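Wornance board notes

These notes belong to the Wornance collection, a set of pictures and short texts about small electronics on a workbench: circuit boards, their holders, and the parts where they are connected. I keep them together with Isla Ngata, who wrote the first half of the labels.

What is inside

The collection has 927 pictures. Of these, 490 have a label checked by two persons and the rest were checked once. The folder "probert" contains the boards that sit in a holder, and the folder "darthorpe" contains the loose ones. Please do not mix them — the names of the files are repeated in both.

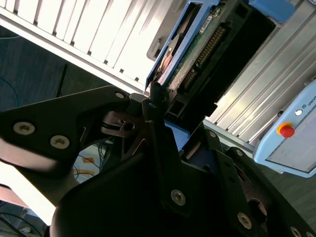 Page last changed: March, by Lotte Mertens

The green board in its blue plastic frame is filed under "probert". For a board like this we write four fields: color of the board, color of the holder, type of connector, and label (yes or no). So the entry is: green, blue, pins in a double row, yes. If the text on a label cannot be read, we leave the text field empty and do not guess it.

Known problems

Gold pins are sometimes entered as "yellow" in the older labels. I corrected almost 700 lines, but the Irklow part is still not done. Also the word "slot" was used for two different things, so search for it with care.

Corrections are welcome. Send them to me with the number of the line, I look at them on Tuesday.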